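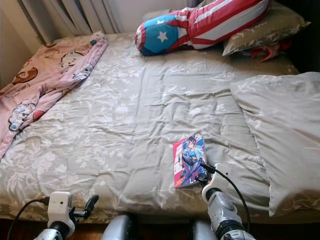 Cevirholm opens bedding collection for second winter

The Cevirholm housing office will again take in used bedding from tenants this October, with two changes to the sorting rules and a longer list of items that will be turned away. Bags can be left at the Godoy Street depot from 8 a.m. each Sunday until the end of the month.

Last year's collection brought in 1,173 pieces, according to a report by Nélida Pereyra, who runs the depot. Duvet covers and pillowcases made up the largest share. Of the total, 108 pieces were rejected at the sorting table, most of them for mildew or broken zippers. The rest went through the Wanon laundry on the east side of town and were handed out to households moving into unfurnished units.

The first change concerns sets. A duvet cover and its matching pillowcases must now be tied together before drop-off. Last winter many sets arrived split between bags, and staff spent several shifts matching prints. Leaf and flower patterns in gray-green and sage caused the most trouble, the report says, as several makers sell close versions that look alike until they are laid side by side in daylight.

The second change covers children's items. Character blankets and shaped cushions, which went into the general bin last year, will get a separate rack. Demand for them ran ahead of supply. Pereyra said printed fleece and plush throws with cartoon faces were usually claimed on the day they went out, while plain adult blankets stayed on the shelf for weeks. Long stuffed cushions, including those styled after superhero costumes, will be accepted if the seams are closed and the filling has not clumped.

Tenants are asked to strip the bed completely and shake out each cover before bagging it. Sorters found books, comics, socks and small toys inside duvet covers and under folded blankets throughout last year's run. Gaetano Gentile, the shift lead at Wanon, said paperbacks and comics do the most damage in a wash load. Glossy covers break down into strips that cling to the fabric, and the whole load has to be run again. Red cloth items are the next concern, as one left in a pillowcase can tint a pale load pink.

Washing before drop-off is not required. Items should be dry and free of pet hair. Wrinkled covers do not need to be ironed. Curtains will be taken this year in pairs only, with hooks removed. Mattress pads, electric blankets, foam toppers and feather pillows with open seams will be turned away. There is a limit of 5 bags per household, and each bag must be light enough for one person to lift.

Handout of the cleaned bedding starts once the first loads are back from the laundry. Each household may choose 2 full sets and one item from the children's rack. Requests for a particular mattress size should be made in advance at the Godoy Street counter, where Tekle Berhe keeps the list. King-size covers were short last winter and are again the size most wanted.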